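Automation of linen handling at Zondside

Zondside is a residential care provider whose linen service was partly automated under a program named Bivia. The program covers the sorting, folding and transport of bed linen and residents' clothing. It is often cited in the company's training material as a case of partial automation, in which machines take over some steps of a job and staff keep the rest.

Background

Before the program, linen was sorted and folded by hand at the Prestbridge laundry, which served 347 beds. A shift consisted of sorting, loading, folding and delivery, and most workers did all four. Folding took the largest share of the time. Complaints of wrist and shoulder pain were recorded mainly among workers on that step.

Equipment

The Prestbridge line was supplied by Lindqvist and entered service in July. It consists of a conveyor, a sorting station that reads tags sewn into the linen, and 2 folding machines for flat items. Sheets and pillowcases are fed in by one corner and leave the line stacked. Garments, patterned covers and anything without a tag are sent to a side table and handled by a person.

Soft materials are hard for machines to grip. A cloth has no fixed shape, it hides its own edges when it bunches, and two layers are easily picked up as one. For this reason bedside work is treated as a separate task from the laundry line. It is carried out with two-finger grippers held in the hand, which close on a fold of cloth and lift it.

Effects on staff

The number of workers on the line did not change in the first period of operation, but their duties did. Of 43 laundry employees, most were moved from folding to feeding, inspection and delivery. Each received 60 hours of paid training. Lifting was reduced. Standing time was not, and the pace of the feeding station is set by the conveyor – a point raised by staff in the first review.

Inspection also became a larger part of the job. Stains and torn seams had been noticed during hand folding; they now have to be looked for before the item is fed in. Workers with long experience of hand folding were given the side table, where the items vary most.

Work at the bedside is slower than work on the line, and the grip has to be placed again each time the cloth shifts.

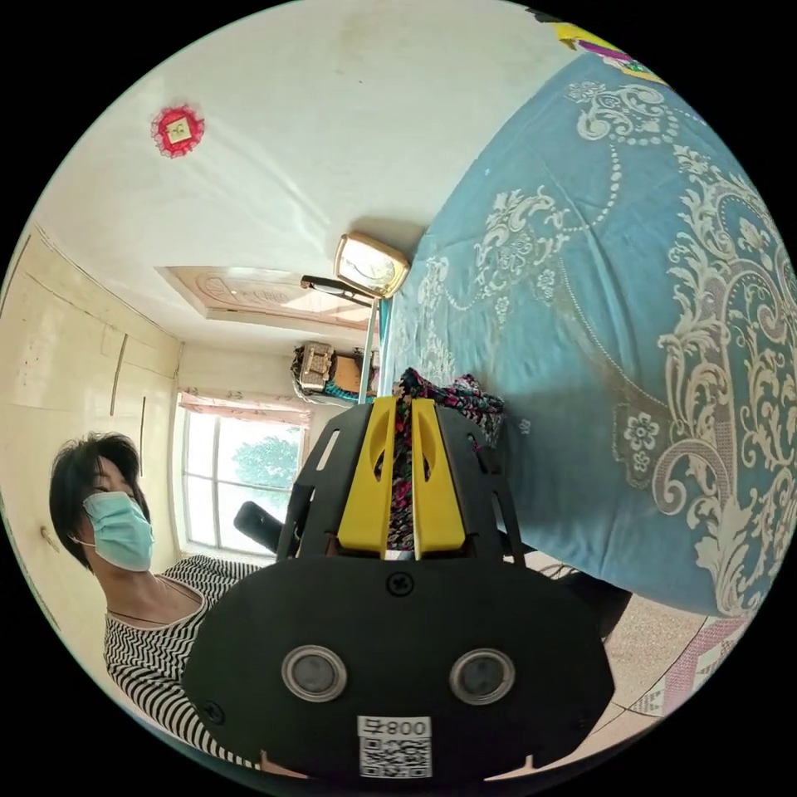

Review and later changes

A review dated December 12, 2024 recommended rotation between feeding and inspection every two hours and a stop control within reach of each station. Both measures were adopted at Prestbridge. Automatic folding of garments was left out of the next stage, and the side table remains in use.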